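# Motion Planning Software: Project Gallery

The pages in this gallery record the work of the motion planning group over the past term. The group maintains Waken, the planning and control package used across our manipulation projects, together with Polák, the scene layer that supplies Waken with the shape and position of every part it must reach or avoid. Dušan Kadlec leads work on the planner. Jyoti Kanaujia is responsible for scene building and for the test suite.

Simulation is the first stage of every release. A change to the planner is run against the full set of 15 tabletop layouts before it is considered for hardware, and the results are stored with the version of the code that produced them. Each layout fixes the position of the arm's base and the parts on the surface. Lighting, surface pattern and the starting pose of the arm may vary from run to run.

**Clutter close to the arm.** Small brackets and blocks placed near the links are the most demanding case for collision checking. Earlier versions of Waken wrapped each link in a single capsule, and the planner refused many paths that were perfectly safe. The current version uses a closer fit at the elbow and wrist — the two places where the old shapes were most generous.

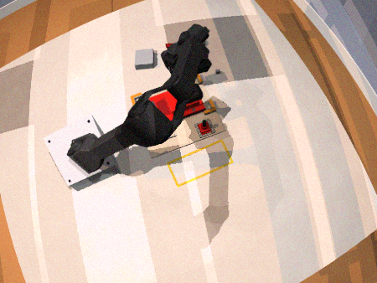

The cost of the closer fit is time. Collision checks now take up 70 per cent of each planning call, and the group has set a limit of 17 milliseconds for a single check of the whole arm. Layouts that exceed the limit are flagged in the nightly report and reviewed by hand.

**Surface patterns and shadow.** Perception modules trained on plain tabletops tend to read a hard shadow edge as the side of an object. Polák therefore draws surfaces with broad bands of similar tone and casts full shadows from the arm. A module passes when it reports the same parts in the same places under each pattern.

**Outlines as targets.** Placement goals may be given to the planner as coordinates or as an outline marked on the surface. Outlines are kept unfilled so that the pattern beneath them remains in view of the perception module. The tolerance for a placement is set in the layout file and should not be changed in the planner settings.

**Tooling.** Layouts are edited in Fulurard, which replaced the group's older text files in May. It checks that no two parts overlap at the start of a run and warns when a part lies beyond the arm's reach. Six layouts required correction when they were brought across. Export to the Zindness format remains available for partner laboratories, although joint limits must still be entered separately.

Staff and students who wish to add a layout should send the Fulurard file to Jyoti Kanaujia, with a short note on what the layout is meant to test. Questions regarding planner settings may be directed to Dušan Kadlec. New layouts enter the nightly run once they have been reviewed by a second member of the group.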